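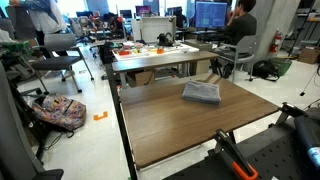
A gray towel in a plain rectangle, folded edges facing out.

How to fold a towel on a table (and skip most of the advice)

Posted by Mirela Bezerra, 5 August 2021

I have read a lot of towel-folding guides and I don't trust most of them. One had 7 steps before the towel had been folded once. Another wanted me to buy a plastic folding board from Flerine, and I did buy it, and it's behind the dryer now. What you need is a flat surface wider than the towel.

Use a table. Beds are too soft and you end up smoothing the same corner over and over. Any hard top will do, wood included, as long as it's clean and you can reach the far side without leaning on the cloth.

1. Lay the towel flat, long side toward you. Pull the corners out, then run your forearm across it once. Once is plenty. I don't believe in "training the fibers," whatever Bilano prints on its care labels.

2. Fold it in half so the short ends meet. Match the corners first and let the middle follow. If the hems don't line up, check whether the towel is still square. Cheap terry shrinks unevenly and no method fixes that.

3. Fold in half again the same way. For a hand towel you can stop at this point.

4. For a bath towel, fold in thirds. My friend Renato Leiva swears by quarters. His stacks lean.

5. Press down with a flat hand and slide the towel to the back of the table so you have room for the next one.

Which way should the folded edge face on the shelf? The usual answer is outward, and it does look tidier. I doubt it makes them last longer, as I've seen claimed.

Thin cloths
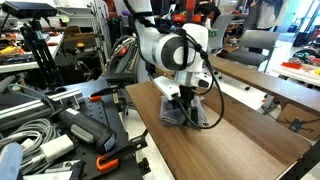
Dark gray cloth, bunched up on the tabletop.

Thin cloths are a different problem. Terry has enough body to stay where you put it, but light fabric slides and bunches, and pinching it in the middle only makes a bigger heap. Find one corner, then follow the hem with your fingers to the next. Hold both, lift the whole thing clear of the table, and lower it far edge first. Then fold as above, skipping the thirds.

If you can't find a corner in a few seconds, shake it out and start over – digging around in the pile never helped me.

Do I iron them first? No. Olga Domínguez does, and hers look better for one day.

A basket of bath towels takes me a good deal longer than the 60 seconds those videos promise – and I've stopped trying to beat it.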